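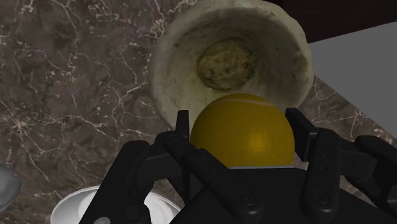 A yellow ball and a big white bowl.

Kids' Corner > Sweet Stuff

Why does fudge go grainy?

I love fudge - the smooth kind! My friend Roxana Huaranga makes it every August, and once hers came out like beach sand. Sugar likes to build crystals, you see. Stir the pot while it's hot and they grow big and crunchy. Let it cool first, then stir, and they stay tiny.

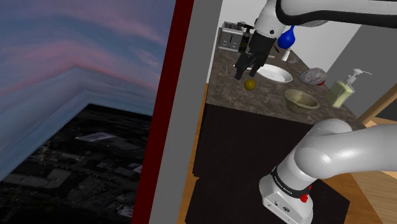
Pink clouds beside the kitchen counter.

So I wait, even when I'm hungry!

22 shares | 2 comments
Search Sweet Stuff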